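How a robot learns to tidy a table

Clubs and classes

You probably tidy a table without thinking much. You see a cup, you reach out, your hand opens to about the right size and you pick it up. A robot has to be taught every part of that, and it takes a long time.

At the Clistness after-school robot club, children aged nine to 13 have been working on this since February. Their project is called Drallance. The aim is for a robot arm to move things from one place on a table to another when it is asked to, even if the things have been put down in a muddle.

The club is run by Obaidul Paul, who used to teach maths. He starts each new group off with no robot at all. One child closes their eyes and the rest give orders. "Move your hand left. Stop. Down a bit. Close your fingers." It usually takes several minutes to pick up one pencil. After that, everybody understands why robots find it hard.

What is a robot arm?

A robot arm is a machine with joints, a bit like your shoulder, elbow and wrist. Inside each joint is a motor that makes it turn. At the end there is often a gripper, which opens and closes to hold things. Your hand has five fingers. Many grippers have just two.

The arm cannot see by itself, so it needs a camera. A camera looking straight down shows where things are on the table. One fixed near the wrist gives a close view of whatever the gripper is reaching for. The Drallance team uses more than one view – something hidden behind the arm in one picture may be easy to find in another.

Setting out the table

The children choose things with different shapes. Round things can roll. Long things have to be held the right way round. Soft things squash. They put toy food, cups and a plate on a white table, because most colours are easy to pick out against white.

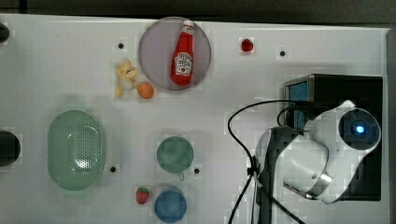

The arm and the table, with a ketchup bottle on the plate both times.
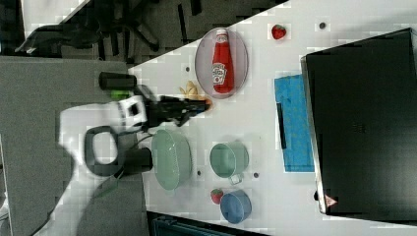

Learning from examples

There are two main ways to get a robot to do a job. The first is to write down every step as a list of instructions, called a program. This works well if everything is always in the same place. If somebody moves the cup, the robot goes to where the cup used to be and closes its gripper on air.

The second way is to show the robot lots of examples. A person guides the arm through the job while a computer records what the cameras see and how each joint moves. Then the computer looks for patterns in the recordings. This is called machine learning, and it is the way the Drallance team chose.

One recording from start to finish is called an episode. By the end of the summer the club had made 622 episodes. The children checked them all and kept 534. The others were thrown out for ordinary reasons, such as a dropped toy or a sleeve across the camera. They would like to reach 2,000 before they enter the Cuvimura Challenge, a competition for school clubs.

Who does what?

Each team has four jobs, and the children swap every 20 minutes. The driver guides the arm. The setter puts the things out in a new pattern. The watcher stands next to the stop button and presses it if anything looks wrong. The writer fills in the notebook.

There are some rules too:

Hands stay off the table while the arm is moving.
Long hair is tied back.
Only the driver touches the controls.
Anyone can shout "Stop!" and the watcher must press the button straight away.

Try it yourself

You can try the pencil game at home with a friend. Use a plastic cup, a spoon and a sock. The person being the robot should keep their eyes closed and do only what they are told. Write down your orders, then move the things and read out the same list again. Which ones still work?

Words to know

Gripper: the part of a robot that holds things.
Joint: a place where the arm can bend or turn.
Episode: one recording of a whole job.
Program: a list of instructions for a computer.

Page last checked November 2, 2022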